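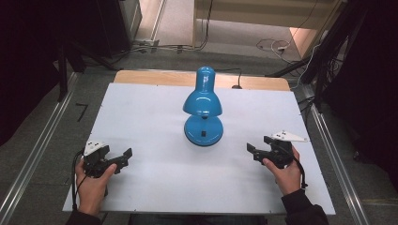

読了時間：6分

ホーム　分野別索引　五十音索引　生活・道具　照明　執筆者一覧
サイト内検索　キーワードを入力　検索

卓上スタンド（たくじょうスタンド）

卓上スタンドは、机や台の上に置いて手元を照らすための小型照明器具である。電気スタンド、デスクライト、デスクランプとも呼ばれる。天井灯が部屋全体の明るさを受け持つのに対し、卓上スタンドは読書、筆記、裁縫、模型製作など、視線が一定の範囲に集まる作業のための局部照明に分類される。本項では主として、コードで給電する据え置き型のものを扱う。

概要

基本的な構成は、光源を覆う笠（シェード）、笠を支える支柱、全体を安定させる台座、点灯と消灯を行うスイッチ、および電源コードからなる。支柱の形式によって、長い関節式の腕をもつアーム型、蛇腹状の管を曲げて使うフレキシブル型、支柱が固定された直立型などに分けられる。机の縁に金具で留めるクランプ型は台座をもたないため、別の系統として扱われることが多い。

冒頭の写真に見られる青いスタンドは、支柱が短く台座の広い小型の形式にあたる。笠は丸みのあるベル形で、上部が細い円筒状の首へとすぼまり、開口部を下に向けて傾いている。台座は円いドーム形で、前面に暗色の小さな長方形のスイッチを備える。

各部の構造

笠
笠の役割は、光を作業面に集めることと、光源が直接目に入るのを防ぐことにある。ベル形や椀形の笠は内面で光を反射し、下方へ円形に広がる配光をつくる。円錐形の笠は照射範囲が狭く、筒形の笠は上下に光が抜ける。内面は白色または銀色に仕上げられるのが一般的で、外面の色とは独立に決められる。外面には艶のある塗装や成形色が多く用いられ、鮮やかな青、赤、黄などは子ども部屋や学習机向けの製品によく見られる。

支柱
支柱は高さと照射位置を決める部分である。短い支柱は重心が低く倒れにくいが、照らせる範囲は狭くなる。長い支柱や関節をもつ支柱は光の位置を自由に変えられる反面、台座に重さが求められ、関節の締め具合を定期的に調整する必要が生じる。

台座
台座は円形、角形、馬蹄形などがある。円形の台座は、どの方向に笠を傾けても転倒に対する余裕がほぼ等しい。ドーム形の台座では内部に空間ができるため、配線の結線部やおもりを収めることができる。底面には机の傷とすべりを防ぐ目的で、ゴムやフェルトを貼るものがある。

スイッチ
スイッチの位置は、台座、笠、コードの途中の三つに大別される。台座に設けたものは手を伸ばす距離が短く、熱をもちやすい笠に触れずに操作できる。コード途中の中間スイッチは構造が簡単であるが、机の裏側に落ちると探しにくい。近年は触れて操作する方式や、明るさを段階的に切り替える方式も普及している。

コード
電源コードは台座の後方から引き出す例が多い。これは手前の作業面を空けておくためで、机の奥の縁に沿わせて壁のコンセントへ導く配線が標準的とされる。使用しないときのために、余ったコードを束ねる留め具を付属させた製品もある。

歴史

電灯が家庭に普及する以前、机上の明かりには行灯、燭台、石油ランプが用いられた。石油ランプの時代にはすでに笠で光を下へ向ける工夫があり、初期の電気スタンドの多くはその外形を受け継いでいる。やがて傾きを変えられる笠が現れ、事務机や製図机に広まった。ばねによって腕の重さを釣り合わせる形式の登場は、卓上スタンドの形を大きく変えたが、単純な直立型も価格の安さと扱いやすさから作られ続けた。

光源は白熱電球から蛍光灯、さらに発光ダイオードへと移行した。発光ダイオードは発熱が小さく光源自体も薄いため、笠を必要としない板状や棒状の意匠が可能になった。一方で、従来の笠の形を残す製品にも根強い需要がある。照明意匠の研究者クエンティン・ドロネーは、著書『机の上の灯』において、ベル形の笠が「明かりの記号」として定着したことをその理由に挙げている。

製造者と製品の例

ペラン社の「クラレル」は、丸い笠と広い台座を組み合わせた小型スタンドの例として、意匠史の概説書でしばしば取り上げられる。初期型の笠は2方向にのみ傾けることができ、後期型では首の部分の継手が改められた。ニルクゲート工房は、学校の備品として320台を一括で納めた記録が残ることで知られ、同工房の製品には台座の裏に通し番号が刻まれている。フクウッド資料館は、これらを含む卓上照明の常設展示を行っている。

配置

右利きの使用者は左前方に、左利きの使用者は右前方に置くと、筆記する手の影が紙面に落ちにくい。図面の点検や細かな部品の組み立てのように両手を用いる作業では、中央の奥寄りに置くこともある。笠の開口部は目の高さより下に保ち、光源が視野に直接入らないようにする。

作業面の色も見え方に影響する。白い板や紙を敷いた机では反射光が手元の影をやわらげ、小さな部品を見分けやすくなる。木の机面は反射が穏やかで、長時間の読書に向くとされる。艶のある面では光源の映り込みが生じることがあり、この場合は笠の角度を変えるか、艶のない敷板を用いる。

室内の全般照明を消し、卓上スタンドのみで作業することは、明暗の差が大きくなるため推奨されない。

手入れと安全

清掃は電源プラグを抜き、光源が十分に冷めてから行う。笠と台座の外面は柔らかい乾いた布で拭き、汚れが落ちない場合には、薄めた中性洗剤を含ませて固く絞った布を用いる。艶のある塗装面に研磨剤を使用すると曇りの原因となる。スイッチの周囲には水分を近づけない。

白熱電球を用いる器具では、表示された上限を超える電球を取り付けてはならない。また、点灯中の笠を布や紙で覆うことは火災につながる。コードを台座の下に挟んだ状態、または強く折り曲げた状態で使用すると、被覆が傷み、断線や発熱を招くおそれがある。移動の際は笠ではなく台座または支柱を持つ。

廃棄の区分は自治体によって異なり、蛍光灯を用いる器具では管を外して別に出すことが求められる場合が多い。

関連項目

局部照明　笠（照明）　学習机　行灯　石油ランプ　電球　コード留め

最終更新：2019年5月12日

お問い合わせ　利用規約　© 生活道具事典編集室　ページの先頭へ戻る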